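How a Mountain Pass Works

When you ride in a car, on a bus or on the back of a motorcycle, you sometimes have to get from one side of a mountain range to the other. The road could go straight over the highest peak, but that would be steep, cold and slow. Road builders look for a low place between two peaks. That low place is called a pass.

Why do the roads zigzag?

Think about walking up a very steep hill. If you go straight up, your legs get tired fast. If you walk back and forth across the slope, you travel farther, but each step is easier. Roads do the same thing. The sharp turns at the end of each zigzag are called switchbacks, or hairpin bends, after the bent metal pins people use to hold up their hair.

On the Falleo road, the old mule track to the top was very short and very steep. The paved road that replaced it is much longer. A loaded truck could never have climbed the mule track. It can climb the road in low gear.

Why is it colder at the top?

Air gets thinner as you go up. Thin air is usually cooler than the air in the valley. If you climb 500 meters, the temperature often drops by a few degrees. Riders who start the morning in a T-shirt may need a jacket by lunch.

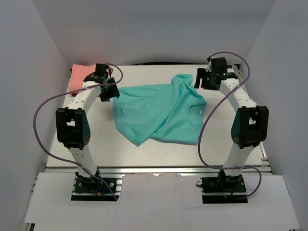 Fouzia Minhas says she tells children to pack for the top of the pass and for the bottom, even in summer, and to keep the warm layer where they can reach it without unpacking everything. Her own gloves stay in the outside pocket until October, and then they stay on her hands.

Weather can change quickly too. Wind pushes damp air up the side of the mountain. The air cools as it rises, and the water in it turns into tiny drops. From the valley this looks like a cloud sitting on the pass. If you are in it, it is fog, and drivers have to slow down and turn on their lights.

What do the signs mean?

Many passes have a sign at the top that gives the height above the sea. Lower down you may see a sign with a truck on a slope. It warns drivers that a long, steep downhill is coming. They should shift to a low gear so the brakes do not get too hot. Some roads have a gate at the bottom, which is closed when there is too much snow.

Why do my ears pop?

There is air inside your ears, behind the eardrum. When you go up, the air outside presses less than the air inside. The pop you feel is the two evening out. Swallowing or yawning helps, and so does chewing gum.

Words to know

Pass: a low place where you can cross a mountain range.
Switchback: a very sharp turn on a steep road.
Valley: the low land between mountains or hills.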